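Room attendants wanted, to work the third floor with the robots
Baysal House, Flercombe

Hi, I'm Fadime Karabulut and I run housekeeping here at Baysal House. I'm looking for 3 people to join my team, and I'd like to tell you what the job is like before you fill in anything, because it isn't quite the job it was when I started!

We have 217 rooms. On the third floor we've begun using a two-armed robot called Naseo for the first pass after checkout. It does the bending work: bottles, candy wrappers, whatever got dropped between the bed and the sofa, all of it into the trash bin. You come in behind it (or alongside it, once you two are used to each other) and do the beds, the bathroom, the dusting and the final look around. The final look is still ours, and I fought for that one.

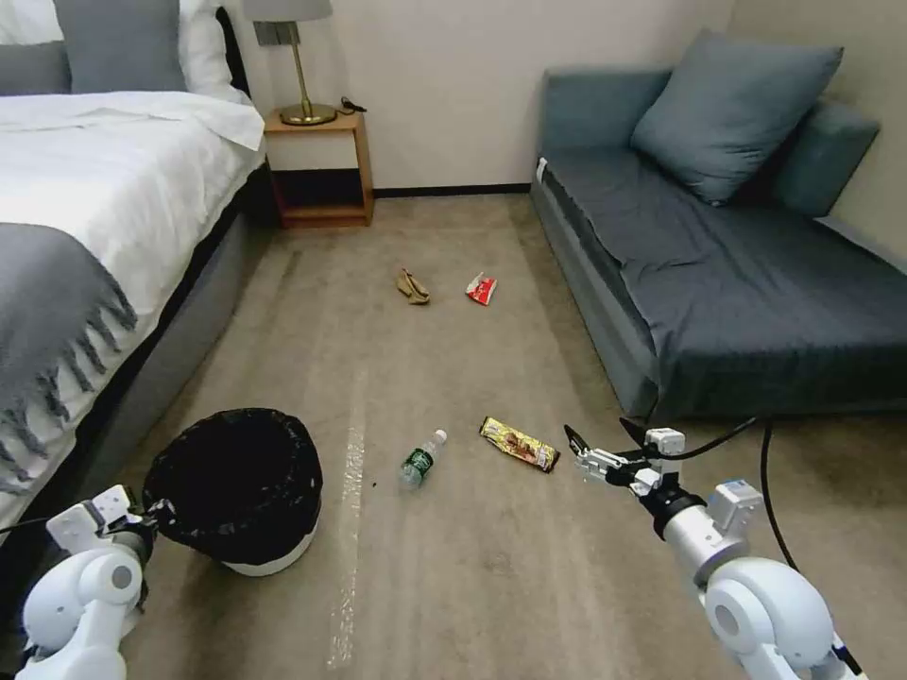

Page last changed: 17 October 2020

A wrapper on the carpet is easy enough for a machine. Anything crumpled is harder. Is it a glove somebody will phone us about tomorrow, or a piece of paper? When Naseo can't decide, it stops and asks, and you answer on a tablet. You'll get used to being asked a lot of questions in your first week. The arms are slow, slower than you, and I won't pretend that doesn't drive some of us up the wall on a busy checkout morning.

So what changes for you? Less stooping, for one thing (my knees are very happy). More walking between rooms, and more deciding. Your room list is shorter on robot days, and I've got it in writing from the owners that no one's hours get cut over this. We also write down what went wrong each shift, and the people at the Drastalstead workshop really do read it and call us back.

You don't need any computer background. You do need to be able to make a bed properly, with the throw laid neatly and the pillows the way we like them, and to speak up when something looks off. Hotel experience is nice but I'll teach you. Training is paid, same rate as regular shifts.

Pay is $340 for a short week or $680 for a full one, and you can tell me which you'd prefer. Uniform and lunch are on us.

To apply, stop by the front desk and ask for me, or leave a note with your name, a phone number and the mornings you can work. If you'd like to see a room being done first, just say so and I'll walk you up. Bring flat shoes!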